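Wornden Residents' Association
Minutes of the June meeting, held in the ground floor common room, 7:00 p.m.

1. Minutes of the last meeting
Approved with one correction. The Shehata Court bike racks are to be paid for from the general fund, not the grounds fund.

2. Water shutoff
The building manager reported that the main valve at Erkgate will be replaced in June. Water will be off in both buildings from 9:00 a.m. until early afternoon. Notices will go up in the elevators one week ahead. A member asked whether the laundry room would be closed as well. It will.

3. Entry system
The new door panel from Nikix has been installed at the front entrance. Two households have reported that their fobs work on the front door but not on the garage. The manager will have the fobs recoded at no charge. Old fobs stop working at the end of the month and should be returned to the office.

4. Finances
The general fund stands at $266 after the plumbing bill. Four households are behind on dues and will get a second letter. It was agreed to put off repainting the stairwell until the fall.

5. Shared supper
The supper will go ahead in the common room at 6:00 p.m., after the water is back on. Members are asked to bring one dish each and to label anything with nuts. The association will cover rice, tea and paper plates. 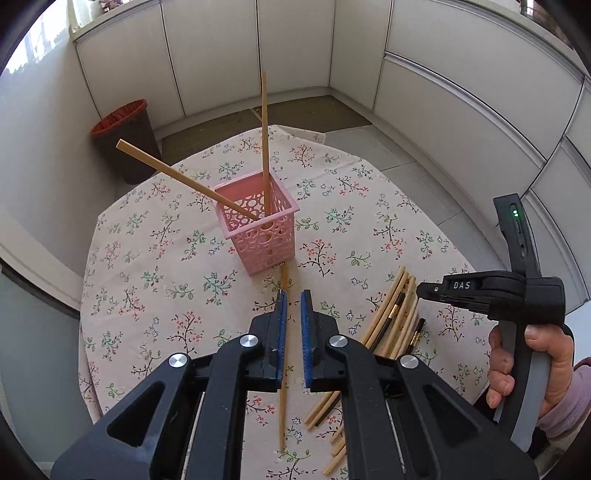 A sign-up sheet is on the board by the mailboxes. Anyone who can help set up should come at 5:00 p.m. The room must be cleared by 10:00 p.m. – the Erkgate side complained about noise last time.

6. Other business
The recycling bins are being filled with household trash again. New labels were suggested and the office will order them.
A request for a second bench in the courtyard was moved to the next agenda. Members wanted a price first.

Meeting closed at 8:25 p.m. Next meeting same room, same time.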